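August 22, 2024
By the Lo bench lead

Re: [handling-practice] draft rules for soft goods, section 4

Sorry for the slow reply, been buried with the Hatance setup all week. Answering the section 4 stuff below, quoted bit first so people can follow.

> I've read the draft twice and I still don't see why clothing needs
> its own rules. We have a speed limit near people, we have a force
> limit at the fingertips, we have the stop button rule. A shirt is
> not fragile. At Wokidgate we run the same sheet for boxes, cups and
> laundry and the log is fine. 929 runs since March and not one torn
> item. Section 4 reads like paperwork to me. Also who is going to
> check the start layout every single time? Please either cut it down
> to half a page or tell me what it buys us.
>
> Second thing, two-arm work. The draft says "arms shall keep clear of
> each other" and gives no distance. Clear how? Measured from what?

OK. Half a page is fair, I'll try. But I don't want to drop it.

Torn items was never the worry. The worry is runs you can't compare afterward. A box sits how you put it. A jersey doesn't. Two people at Pradis followed the same one-line instruction ("place garments on the seat, start program") and one laid them flat and the other just dropped them, and we spent two days arguing about a gripper setting that had nothing to do with it. So 4.1 is only this: write down the start state in plain words before the run. Flat, half folded, bunched. Which garment is nearer the wall. One line. I don't care if it's ugly.

4.2, surface. Padded seats give when you press, so the fingertip height from the table sheet is no good there. Set it again on the seat, fingers open, over bare fabric, never over the garment. Wait for the padding to come back up before you read the number. I know the draft says "re-zero as needed", that's going, it means nothing.

4.3, approach. Fingers go in open, and you stop and look before closing. Check if a tip is on trim, a strap or a collar edge. If it is, note it in the log, then decide. Not banned, just noted. Piping and elastic pull differently from plain cloth and we keep finding grabs marked "bad" with no clue what was under the tip. 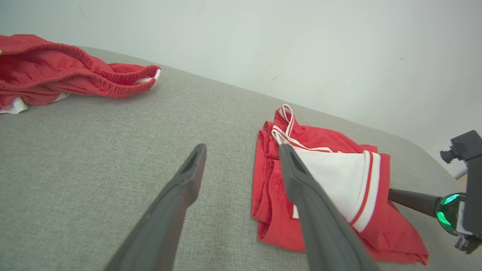 Lo bench lead
Soft goods working group

So with red shorts and what looks like a jersey or tank top on a gray seat, my line would go: "Shorts crumpled, top partly folded and rumpled, right tip over white panel, left tip over bare fabric, fingers open." Takes ten seconds. Someone at Wokidgate could read it next month and set up something close. Not identical, close.

Same picture is why I want the two-arm wording fixed, you're right that "keep clear" is useless. The other arm is right there on the right side and one of its segments ends near the garment. Is that clear? By the draft, who knows. Proposed text:

4.4 Before closing a gripper, the operator names which arm is working and which is holding still. The still arm does not move untill the working arm has let go or lifted.
4.5 Distance is measured between the nearest two hard parts, whichever they are, joints and brackets included. Not tip to tip.
4.6 Minimum 200 mm while either arm is traveling. Closer is OK for a planned hand-over, at the slow speed, written in the run plan.

The 200 is from our own bench and I'm open to arguing it. Pradis wanted 338, that came out of their stopping distance at full speed and I think it's too much if we're already limiting travel speed on seats. Send me your stopping numbers and I'll put them side by side.

On status lights: took that paragraph out. Different arms use green for different things and the draft was pretending they don't. New version says go by the manual for your arm and tape a copy of the light table where you can see it.

Who checks the layout. The person who starts the run. Same one who writes the line. No second signature, I was outvoted on that and I'm over it.

About your 929, can you send the logs even without start states? Would like to see how many grabs were repeated. Roughly 1000 runs between the two sites would be enough to say if 4.3 is worth the bother, and if it isnt I'll cut it myself.

New draft goes up once the Hatance bench is running. Comments on the list please, not to me directly, I lose them.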